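Why my folding planner kept grabbing the bed

Print this post | E-mail this to a friend

Posted May 22, 2025

So I finally fixed the thing I've been grumbling about since February! If you've been following along, you know I've been writing the grasp planner for Skosa, our little shirt-folding stack, and that it had one truly embarrassing habit. Ask it to pick up a sleeve and it would cheerfully pick up the sleeve AND a big pinch of whatever was underneath.

I blamed the depth data for weeks. Mizanur Khondokar (who wrote most of the perception side, and is far more patient than me) kept telling me to look at the masks first. I didn't look at the masks. I rewrote the approach controller instead, twice, and got a very smooth motion that still ended in a fistful of sheet.

When I did look, it was all there. The segmenter was splitting clothes wherever the color changed a lot. A plain shirt came out as one blob, lovely. Anything with a print came out as five or six blobs, and the planner, being dumb, picked the edge of a blob and called it a hem. Then it went hunting for a corner that wasn't there, drifted outward, and you can guess the rest.

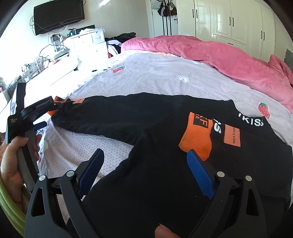
The fix is a merge step that runs before the planner sees anything. It takes neighboring pieces and asks if there's a height step between them, and if there isn't, they get glued back together. Black clothes with bright patches are my favorite test now, stuff like an orange knit patch and white KISS lettering on black fabric, where the old code would have sworn the patch was its own little garment. Strawberry-print bedding is a good mean case too, with red blobs that the merge has to hand over to the sheet and keep well away from the sleeve. I set the height threshold to 2 millimeters and it has been happy there so far.

I replayed 400 saved grasps through the new version and the bad hems dropped to 20. Most of those are thin cuffs lying dead flat, so that's next, along with moving the config out of Stivgate before it drives me up the wall.

3 comments

Dunalstead wrote:
Does the merge run on every update or only once before the approach? We tried something similar and it ate all our CPU.

Thaler wrote:
2 mm seems brave with a noisy sensor. Do you smooth first?

Author reply:
@Dunalstead only once, right before planning! @Thaler yep, a small median filter, nothing fancy. I'll put the settings in the next post.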